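About Bremodeck

Bremodeck manufactures and refinishes solid wood table tops. The company makes tops for dining rooms, restaurants, libraries and meeting rooms, and it restores tops made by other shops. Production, finishing and repair are carried out in one building. Sales are direct, by written quotation.

The scope of the business is narrow. Bremodeck does not make chairs, cabinets or upholstered goods, and it does not resell imported furniture.

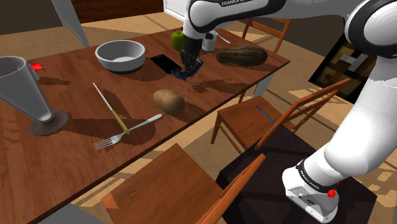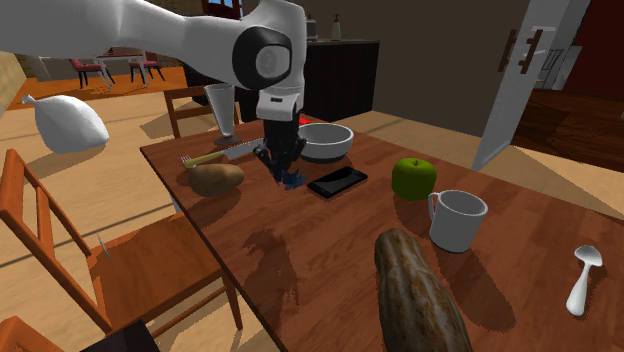 Dining tables, reddish-brown grained tops.

How the company is organized

The work is divided among 3 departments: Milling, Finishing and Repair. Each has its own lead and its own schedule. An order normally starts in Milling and passes to Finishing. Repair work starts and ends in the Repair department, except where a top has to be flattened, in which case it is sent to Milling first.

Vilgot Engebretsen founded the company and remains its technical director. He trained as a boat joiner and moved to furniture when the yard where he worked stopped building in wood. The original shop did nothing but repairs. Most of the tops that came in had failed for the same few reasons: boards glued up at the wrong moisture content, breadboard ends fixed rigidly across the grain, or a finish applied to the top face only. The manufacturing side was started to supply replacements for tops that could not be saved, and it now accounts for the larger part of the work.

The office handles quotations, drawings and delivery scheduling. Drawings are issued for every order, including orders for standard sizes, and production does not start until the customer has signed the drawing.

Material

Tops are made from cherry, walnut, white oak, ash and hard maple. Other species are quoted on request when suitable boards can be found. Lumber is bought rough, kiln dried, and stored in a conditioned room until the moisture content is stable. Readings are taken with a pin meter at both ends and in the middle of each board. A board that reads differently at one end goes back on the rack.

Boards for a single top are selected from the same log where possible. Where this is not possible, they are matched by grain direction and by tone under daylight lamps. Sapwood is excluded by default. Customers who want it should say so before the drawing is issued.

Color changes with age and should be considered at the time of ordering. Cherry darkens and turns redder with exposure to light. Walnut becomes lighter and warmer. A top that has been kept partly covered will show the outline of the covering, and this will even out slowly once the cover is removed. None of these changes is treated as a defect.

Construction

Tops are glued up from full-length boards with edge joints. Finger-jointed stock is not used. The glue is a type II water-resistant PVA for indoor work and an epoxy for tops that will be used in covered outdoor areas. Panels stay in the clamps overnight and are left flat on bearers before surfacing – both faces are surfaced in the same session so that the panel loses moisture evenly.

Solid wood moves across the grain with the seasons, and the fixing system has to allow for it. Bremodeck supplies every top with slotted steel brackets and matching screws. Customers who are fitting a top to an existing base should use these brackets or an equivalent. Gluing the top to the base voids the warranty.

Wide tops are fitted with steel stiffening bars let into the underside. The bars are slotted in the same way as the brackets. They limit cupping but do not prevent it entirely in rooms where the humidity is not controlled.

Product lines

The Hedlund line covers dining tops for domestic use. It is offered in rectangular, oval and round shapes, with a choice of square, eased or beveled edge. Extension leaves are made from the same boards as the main top and are finished at the same time. Customers who order leaves later should expect a visible difference in tone, in particular with cherry.

The Boltbridge line covers tops for restaurants, cafes and staff dining rooms. These are made to a thicker section, with a heavier edge profile and a harder finish. Threaded inserts are installed in the underside in place of screw holes, so that a top can be removed and refitted without wearing out the fixing. Inserts are set from a template supplied by the customer or measured from the base on site.

Tira is a refinishing service, and it applies to tops from any maker. A top is collected, inspected, stripped, repaired where needed and refinished. Veneered tops are accepted only after inspection, as the thickness of the veneer decides how much sanding is possible. Laminate and painted tops are not accepted.

Finishes

There are 2 standard finishes. The first is a hardwax oil, applied by hand in thin coats and buffed between coats. It has a low sheen and can be repaired locally by the owner. It offers moderate resistance to water and limited resistance to alcohol and heat. The second is a catalyzed lacquer, sprayed and cured in a filtered booth. It resists spills and cleaning products better than oil, but damage cannot easily be patched and usually calls for the whole surface to be redone.

The oil finish is the default on Hedlund tops and the lacquer is the default on Boltbridge tops. Either can be changed at the quotation stage. Both faces and all edges receive the same number of coats. Stain is available on ash and oak only.

Sample blocks are sent free of charge in any species and finish combination. The blocks are cut from production offcuts and will not match a particular top exactly.

Inspection

Each top is checked against its drawing before it leaves the building. The checks cover length, width, thickness, diagonal difference, flatness across and along the grain, and position of the brackets or inserts. Flatness is measured with a straightedge and feeler gauges, with the top resting on its own base or on a leveled test frame. The finish is examined under raking light. Results are recorded on a card, and a copy of the card is attached to the underside of the top in a paper sleeve.

A top that fails on dimension is remade. A top that fails on finish is sanded back and recoated. Seconds are not sold.

Care information

Written care instructions are supplied with every order. The main points are as follows.

Wipe up spills promptly and dry the area with a cloth.
Use a trivet under cookware and a cutting board under knives.
Keep the room between 35 and 55 percent relative humidity where possible.
Do not place a top directly over a floor vent or against a radiator.
Do not use furniture polish containing silicone, which interferes with later refinishing.
Re-oil an oiled top when water no longer beads on the surface.

Light rings on an oiled top can often be removed with a fine abrasive pad and a small amount of maintenance oil, working with the grain. Dark marks usually indicate contact between wet metal and a wood high in tannin, such as oak or walnut. These need an oxalic acid treatment and should be left to the Repair department.

Warranty

New tops carry a warranty of 9 years against failure of glue joints and against cupping beyond the limit given on the drawing. Refinishing work is covered for 3 years against peeling and loss of adhesion. Wear, scratches, heat marks and color change are excluded. The warranty stays with the top and passes to a new owner, provided that the inspection card is still attached or a copy can be produced.

Claims are made by sending photographs and a humidity reading from the room. If a reading is not available, the office will mail a meter on loan – return postage is included.

Delivery and visits

Tops are delivered flat or on edge, wrapped in foam and crated for longer distances. Customers should leave a new top unwrapped in the room where it will be used for several days before fixing it to the base. The shop closes for machine maintenance in February, and no deliveries are scheduled during that period.

Visits to the showroom and the lumber store are by appointment on Wednesday afternoons. Customers ordering from a live-edge slab are asked to attend in person to approve the slab. Closed-toe shoes are required in the lumber store. Requests for quotation should include the overall dimensions, the species and finish if known, a sketch or photograph of the base, and the floor on which the top will be installed.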